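3. Study water and methods

3.1 The water

The study was carried out on the lower Enine, a slow lowland river with a long history of coarse fishing. The beats used here run from the weir at Drerkora down to the road bridge at Antunes. The main catch is roach, with perch, bream and some pike. Bank fishing is open to members of the local club and to day ticket holders. Boats are not allowed, so every catch in this paper was made from the bank or by wading.

The upper beat is shallow and has a gravel bed. In winter it holds few fish except in mild spells. The lower beat is deeper, with soft mud and old reed beds along the left bank, and the club's own match records show that roach gather there from December until the first warm days of spring. Between the two is a length of almost 200 metres where the bank has slipped. Anglers rarely fish it and we left it out.

Water level is affected by the weir, which is worked by hand. When the gates are opened after rain, the lower beat colours up within a few hours and may stay coloured for days. Earlier catch surveys on the Enine did not record the state of the water, and this makes them hard to compare with ours. Harasym, who ran the last of those surveys, let us see the original sheets. We used them to choose the beats and to plan the diary, but we have not pooled his results with our own.

3.2 Anglers and diaries

We asked for diary keepers at the club's autumn meeting and through a notice in the tackle shop at Antunes. In all, 42 anglers agreed to take part and kept a diary through the whole season. Those who dropped out are not counted in that figure and their trips are not used. Most of the diary keepers had fished the river for many years. This is a weakness of the sample, and we return to it in Section 5.

Each angler was given a paper diary that fitted in a coat pocket. We had planned to use a phone app as well, but in a short trial the anglers did not like taking their gloves off to type, and entries were often filled in at home from memory. The paper diary was filled in on the bank with a pencil. One page was used for each trip, including trips on which nothing was caught. Blank trips are easy to forget, and Kovalchuk spoke to every diary keeper at the start of the season to stress that a page with no fish on it was wanted as much as any other.

The page asked for the beat, start and finish times, bait, method, the state of the water and the number of fish of each species. Water was marked as clear, tinged or coloured. We gave no further guidance on these words. Rao had suggested a simple clarity disc, but it would have meant one more thing to carry, and the anglers already used the three words among themselves in much the same way.

Bait was written in the angler's own terms and sorted later by one of us (Fernandes). Maggots of any colour were treated as one bait, as were all kinds of bread. A mixed hook bait was placed under the part named first. Groundbait was noted only as used or not used.

Figure 2. Robotic arm with a two-fingered gripper at a pipe manifold with handwheel valves (computer rendering). 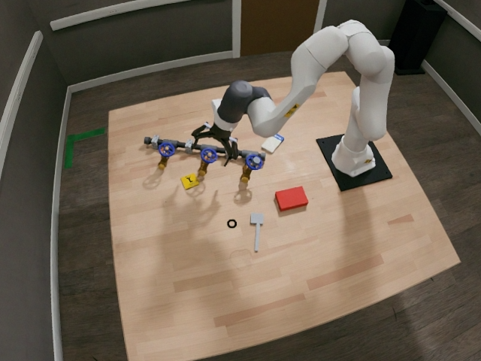 3.3 Checks on the bank

Diaries of this kind can go wrong in several ways. Large fish are remembered better than small ones, and some anglers stop counting when small roach come quickly. To see how far this mattered, Hutsuliak made visits to both beats through the season. Visits were spread over the hours of daylight and the diary keepers were not told of them in advance. At each visit he watched one angler from the path, counted the fish landed and wrote down the times. The angler's own page for that trip was later set beside the count.

The angler was told about the count when packing up, and could ask for it to be thrown away. No one did. We did not correct the diaries after a visit, even where the two counts differed, so that the checked pages could be treated in the same way as all the others.

Fish were not weighed or measured as part of the study. Keepnets are used on the river during matches but many pleasure anglers prefer to return each fish at once, and we did not wish to change this. We therefore report numbers of fish only. A few diary keepers added weights in the margin, mainly for pike and the better bream. These notes were copied into the data file but play no part in the results.

3.4 Measure of catch

The diaries gave 1,289 trips that could be used. A trip was left out if the beat or either of the times was missing, or if the angler had fished both beats and had not said which fish came from which. Matches were also left out. Match anglers draw for their pegs and cannot move when the fish do, and the fishing is too different from an ordinary afternoon on the bank for the two to be put together.

Catch rate was taken as the number of fish divided by the hours fished. Time spent walking between swims was counted as fishing time, as few diary keepers had noted it. Very short trips can give very high rates when a shoal is found early, and trips of less than 2 hours were therefore grouped by angler and month before the rates were worked out. Longer trips were used singly.

Roach and perch were handled separately. Bream were caught on too few winter trips to be treated alone, and pike were mostly taken by anglers who had set out to catch them and were fishing with deadbaits. Pike trips are listed in the appendix and are not included in the rates given in Section 4.

For each beat we compared the rates in clear, tinged and coloured water, first over all anglers and then within each angler's own trips. The second comparison is the more useful one. Some diary keepers go out only when the river looks right to them, while others fish on the same morning each week whatever its state, and a plain average mixes the two groups. Womby beat, a short side channel below Drerkora, was fished by too few anglers for the second comparison and appears only in the first.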